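I got to Pirnent far too early, so Wendy Goodall made me a tea and let me wander up and down the corridor reading the fire notices until she was ready. She used to run the dish room at Dawber, the conference place up the hill, and she did that for 20 years. These days she works for Sudmont, who do the catering there, and her job title has the word "automation" in it, which still makes her pull a face.

"I said, can't I just be Wendy?" she told me. "They said payroll needs something in the box."

What she does is teach robot arms to clear tables. More exactly, she and a small team work the arms through the same jobs her old crew did by hand – picking cutlery out of dirty dishes, separating plates from bowls, stacking – and those sessions go off to be learned from. Sudmont wants a pair of arms on the clearing station at Dawber by May, on the breakfast shift to start with, and they've said in writing that they'd like one at every site by 2031. Wendy keeps that letter in her desk drawer. I asked if she believed the date and she laughed for quite a long time.

I'd expected somebody either very gloomy or very keen, and she's a bit of both, sometimes in the same sentence. She started in the dish room when she was 24, after a spell in a shoe shop, and she can still tell you which of the old machines leaked and on which side. Her hands are bad now. She showed me how far her right thumb bends (not far!) and said most of the people she trained with have something similar.

"It's the cutlery that does it," she said. "Everyone thinks it's the big pans. You do a pan and you put it down. Forks you do all day, and you're pinching, pinching, pinching."

So forks were where she told them to start. The engineers had wanted to begin with plates, on the grounds that plates are big and flat and behave themselves, and Wendy told them that was the one job her crew didn't mind doing. There was a bit of a stand-off. She won it, mostly by bringing in a tub of real returns from a Dawber breakfast and tipping it out in front of them.

"They'd been laying everything out lovely, like a wedding. I said, when has anyone ever left a table like that? People put the spoon in the bowl and the bowl on the cup and their napkin in the lot."

Now the table gets set badly on purpose. She's got strong opinions about it, too. A spoon should be lying across a fork at least some of the time, a bowl should be tipped, things should be different colours and different shapes so the arms don't get used to one kind of plate. We stood and watched one go, with a fork and a gold spoon crossed in an orange dish and one of the grippers right over them.
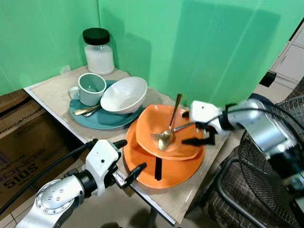 Slow, was Đức Hầu's word for it, and he went on to say that he could have had the whole lot sorted and his coat on by the time it made its mind up, that he'd told Wendy so more than once, and that he'd still rather it was slow at the forks than that he was fast at them for another ten years. He'd wandered over with a biscuit. I liked him straight away.

He's still on shift up at Dawber four days a week and does the fifth down here, and that arrangement is one of the things I'd come to ask about. When Sudmont announced the trial, the dish room was told there would be "new opportunities", and you can imagine how that went down. There were 43 people across the kitchens and the front of house at the time. Wendy went to the meeting and sat at the back.

"I've heard 'opportunities' before," she said. "It generally means somebody's getting a leaflet."

What they did get, after a fair bit of arguing, was a promise that anyone on the clearing station could have one paid day a week at Pirnent, and that hours lost to the arms would be offered back somewhere else on site before anybody was let go. Wendy thinks it's a decent deal. She also thinks it's a deal for the people who are there now.

"My worry's the ones who haven't started yet. I got that job because I could turn up on a Monday and somebody would show me. There was no form. Where does a girl from a shoe shop go now? I've asked, and I get told it's a very good question."

Đức was less bothered about that and more bothered about the evenings. His point was that the dish room is the only place at Dawber where people talk. The waiting staff come through with their trays and have a moan, somebody's got the radio on, and you find out who's leaving and who's poorly. If there are two arms stood at the hatch, he said, people will put the tray down and go.

"They won't moan to a robot. Well, Sheila might."

I asked whether the arms had changed how either of them saw the work, and Wendy had to think. She said she'd never once described how she picks up a fork until somebody asked her to. She'd have said you just pick it up. Then she had to sit with an engineer and go through it: that you slide it to the edge of the dish first if it's flat, that if there's a spoon on top you take the spoon, that you feel for the handle while you're already looking at the next thing. They filled a page and a half. She took a copy home and read it out to her husband.

"Twenty years and it had never been written down. I was quite chuffed. And then I thought, hang on, I've just given it away."

She doesn't regret it, or she says she doesn't. She did ask for her name to go on the page and it's there at the bottom, with Đức's underneath. There was some talk of a bonus as well, which has gone quiet. The other catering firm in town, Nitel, has started its own trial, and two of Wendy's old crew have gone over there for better money to do the same sort of thing she's doing. She's had a call from them herself. She wouldn't tell me what she said.

By then it was nearly noon and Đức wanted his lunch. Wendy walked me out the long way, past the kettle, still talking about forks. She'd had a thought about teaspoons, how they slide down inside a mug and you can't get hold of them, and whether they ought to do a whole week of just that. She went back in to write it down before she forgot, and I let myself out.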